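**FOR IMMEDIATE RELEASE**
3 January 2018

# Sandstead Institute Report Sets Out Plan to Move Military Depot Funds into Civilian Rail and Water Work

*Study of the Hirkent depot finds that most job classifications on site match unfilled civilian positions in the same region*

HIRKENT – The Sandstead Institute today released a report on the future of the Hirkent maintenance depot, a military vehicle overhaul site whose workload has declined in each of the last four budget cycles. The report, *After the Overhaul Line: Civilian Uses for Depot Budgets*, recommends that part of the depot's annual appropriation be placed in a regional conversion account and spent on rail car refurbishment, water system repair and worker retraining.

The depot employs 3,000 people. Under the current procurement schedule, the vehicle family that provides most of its work will leave service before replacement contracts begin. The report estimates that 400 positions will be without funded work during that gap. Existing law permits the depot to keep those positions on the books by shifting them to storage and inspection duties, but it does not provide a mechanism for assigning them to civilian projects.

The authors reviewed position descriptions, pay tables and certification records for the trades employed at Hirkent. They compared these with open positions at transit agencies, water districts and private repair shops within commuting distance. The comparison found that 70 percent of depot job classifications correspond to a civilian classification with the same core certifications. Welding, hydraulics, electrical systems and machining showed the closest match. Munitions handling and armor fitting showed the weakest, and the report treats both as requiring full retraining.

Retraining time varies by trade. For classifications with a partial match, the report calculates an average of 46 weeks, including classroom instruction and supervised shop hours. The report recommends that workers remain on full pay during this period and that seniority and pension credit carry over without a break in service. 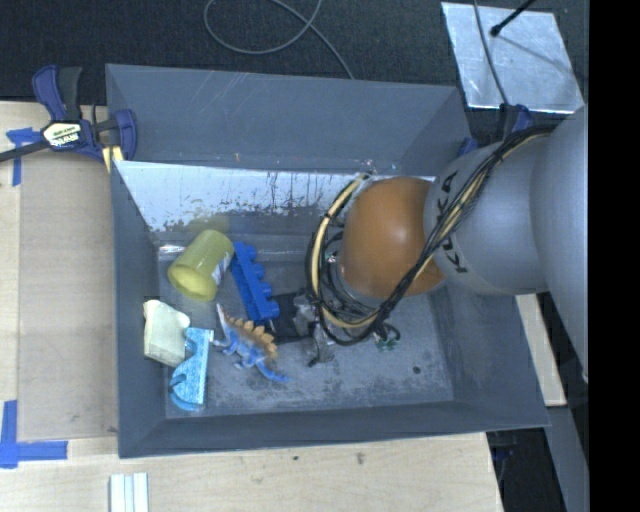
The report also examines the treatment of capital equipment. Under present rules, machinery bought with military funds must be offered to other military users before it can be transferred or leased to a civilian operator. The process has no fixed time limit. The Institute proposes a deadline of six months, after which equipment not claimed by another installation would become available for lease to a public authority at maintenance cost.

The proposal has three parts.

**Conversion account.** A share of the depot's operating appropriation would be set aside each year, beginning with the first fiscal year in which funded overhaul hours fall below the staffed level. Money in the account could be spent only on wages, retraining and facility changes at the Hirkent site or at a partner site in the same county.

**Civilian work orders.** Public agencies could place orders with the depot on a cost-recovery basis. The report identifies passenger rail car refurbishment as the first candidate, as the depot's lifting equipment, paint booths and test track can be used with limited alteration. Pump and valve repair for water districts is listed second.

**Local review.** A board made up of depot employees, county officials and agency customers would publish a yearly statement of orders received, hours worked and funds spent. The board would have no authority over remaining military work.

The report compares Hirkent with two sites where similar changes were attempted. At Amrani, a naval parts facility moved to civilian orders after its main contract ended. The transfer of equipment was delayed by the clearance process described above, and a large part of the skilled workforce had left before the first civilian order was placed. At Otura, a smaller electronics repair shop began taking civilian orders while military work was still under way. Employment there remained stable, although the report notes that the shop had a more varied customer base at the outset and that its results should not be applied to Hirkent without adjustment.

The Institute concludes that timing is the main difference between the two cases and recommends that authorizing language be in place before the October start of the next fiscal year. If action is deferred by one budget cycle, the report projects that the first civilian work orders would arrive after the workload gap has opened.

The recommendations do not require an increase in total federal spending. They would, however, reduce the amount available for storage and inspection duties at the depot, and the report acknowledges that some stored vehicles would be inspected less often. It recommends a separate readiness review of that effect. The study did not examine the wider question of whether the replacement vehicle program should proceed, and it takes no position on it.

Copies of the full report, with the classification tables and cost model, are available on request from the Institute's publications office. Members of the press may also request the county-level data used in the comparison of job openings.

**About the Sandstead Institute**
The Sandstead Institute is a nonpartisan research organization that studies public budgets, defense spending and regional employment. It accepts no funding from defense contractors.

**Media contact**
Press Office, Sandstead Institute

###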